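Home | Open Calls | Classes | Get Here | Contact

Kerarlow is looking for folders

We want people who fold laundry. Good folders, bad folders, people who roll everything and shove it in a drawer, people whose grandmother taught them one way to do a T-shirt and who will defend it to the end. If you've ever refolded something after someone else folded it (be honest on the form!) we would especially love to have you.

Kerarlow is a small home-skills workshop, and this February we're putting together a folding handbook called Jeleo. We've got plenty of notes on how folding is supposed to go. What we want now is to sit down with regular people and a basket of clothes and learn how they get through it at home: where they start, which edge they look for first, when they give up and call it good enough.

What you'd do

You come in for 2 sessions. In the first one you get a basket of mixed clothes and fold it however you like, talking as you go if you're comfortable with that. In the second one we pick the pieces that gave people the most trouble and go slowly, trying each other's methods. Dark clothes get a good chunk of that second session. Black on black is hard! The creases and the edges all run together, and it's easy to lose track of which layer you're holding.

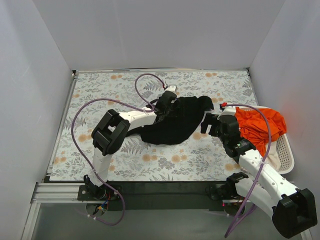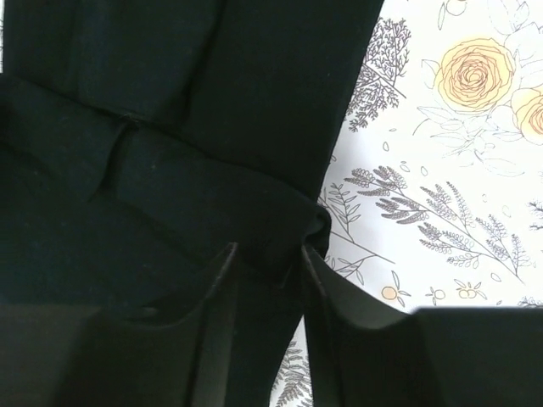
Estela Herrera wrote to us after reading the first notice and said that she finds the hem with her fingers before she looks for it, that she'd never fold black things after dark if she could help it, and would there be time to talk about fitted sheets. Yes, Estela, there will be time for fitted sheets.

Who can join

Anyone 18 or over. You don't need to be tidy. We have room for 31 people and we'd like a real mix: big households, people living alone, parents with a mountain of tiny socks, folks who work in hotels or thrift stores. If you fold one-handed or sitting down, please come, we have very little on that and the handbook needs it. Tables can be raised or lowered, and there are chairs with and without arms.

What you get

$100 for the pair of sessions, paid at the end of the second one. Coffee, tea and snacks both times. A copy of Jeleo when it's printed, with your name in the back if you want it there.

What to bring

One piece of clothing that you hate folding. Clean, please. It goes home with you. Everything else is here, including the baskets and the mats.

How to sign up

Fill out the paper form at the front desk of the Ornar building, or ask for one by mail. Tell us your name, the best way to reach you, whether mornings or evenings suit you, and the item you plan to bring. There's a box for anything else we should know, such as allergies to detergent or fabric softener. We wash everything unscented but it's good to check.

Sessions are held in the Sosa room on the ground floor, with step-free entry from the parking lot side.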